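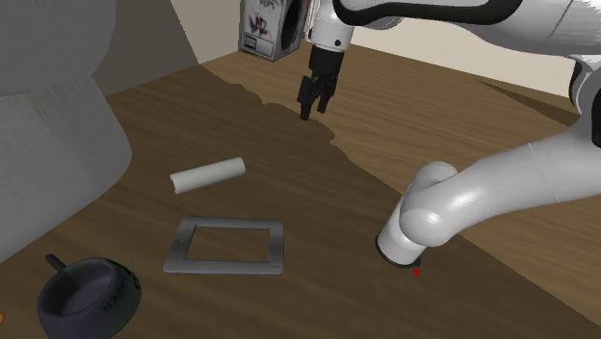
Open day at Katayama, Turnunbridge

Posted January 3, 2023 by Sandra Tapley
Filed under: Days out, Robots

I promised a few of you a write-up of the Katayama open day back in September, and then life happened, so I'm finally typing it up from the notes on the back of my parking ticket. Sorry! It was a good day, and the best part of it was something breaking.

First, getting there. The Turnunbridge site is out past the reservoir, and the map on the invitation sends you to the delivery gate. Don't go to the delivery gate. A very patient man turned me around and I went back to the roundabout and came in the other way, which put me at the coffee table just as the last cinnamon roll was leaving on somebody else's napkin. There were 120 of us signed up, split into groups by sticker color. I was green.

The morning was mostly the assembly hall, yellow lines on the floor, ear plugs if you wanted them. Lutz Baumgart took our group and he is a fast walker. I liked the bench where they test joints by bending them back and forth for days on end (I could have watched that for an hour, but Lutz was already at the next door).

After lunch we got the simulation room, and this is what I had come for. They have a small team there building practice tabletops in software, so a new program gets tried on a simulated arm before anyone lets it near the real one. The project is called Groka. Each tabletop gets filled with random household stuff and the arm has to pick up whatever it's told to. Úna Geraghty runs it, and she had the thing up on a big screen with one of those knobbly arms and a two-finger gripper hanging over a wood-grain surface. Very pretty wood, I have to say. Nicer than my kitchen table.

So she starts a run. The arm swings over, comes down, and stops dead well above the tabletop. Fingers open, nothing in them. A little box comes up on her other monitor saying protective stop. She laughed and started it again. Same thing, same height! By the third try people in the back were offering advice, and Úna just said, okay, you lot are getting the real tour now.

What had happened, once she and Oisín Brophy had dug through the log (with all of us breathing down their necks), was a mix-up over shapes. Everything on the simulated table has two shapes, the one you see and a much simpler one that the software uses to decide whether things are touching. Somebody had loaded a fresh batch of objects that week, and one of them had come in with its hidden shape far too big. On the screen there was clear air between the gripper and the thing. As far as the safety check was concerned, the arm had just punched it.

Oisín switched on a view that draws the hidden shapes in green, and there it was, a great fat balloon of a thing swallowing half the table. Everybody went "ohhh" at the same moment. He told us the batch had 962 objects in it and they had checked 200 by eye before they got bored, and the bad one was number something-past-that. He looked a bit sheepish about it.

I asked the obvious question, whether it matters when the arm isn't real. Úna said a stop like this one only costs you time. The one that worries her is the opposite, where the hidden shape is too small. Then the simulated arm sails straight through the edge of something, gets a perfect score, and the same program goes downstairs to a real arm and a real object. They had one of those last year at the Wukstead site. A wrist got driven into the side of a metal bin hard enough to bend the bracket. The cell was fenced and the door interlock was doing its job, so no one was hurt, but Peter Ondrejka still has the bracket on his desk and he passed it around. It's heavier than you'd think, and the bend in it is really something.

Since then they keep the real arm at low speed for the first 101 runs of anything new, with a person holding the stop button. I had a go at holding the stop button, on a parked arm, and my thumb got tired embarrassingly fast.

They never did get the demo going for us. Oisín took the bad object out and the arm went down lower, and then it stopped again over something else, and by then the blue stickers were waiting in the corridor. Úna said she'd be rechecking the whole batch, all of it this time.

If you go next year: wear flat shoes, bring a sweater for the simulation room because they keep it freezing, and try to get in Úna's group after lunch. The gift bag had a pen and a tiny tape measure in it. Parking was free, but the lot by the main entrance fills up early and the overflow is a muddy field. Comments are open if anyone else was there, especially if you were a blue sticker and got to see it pick something up!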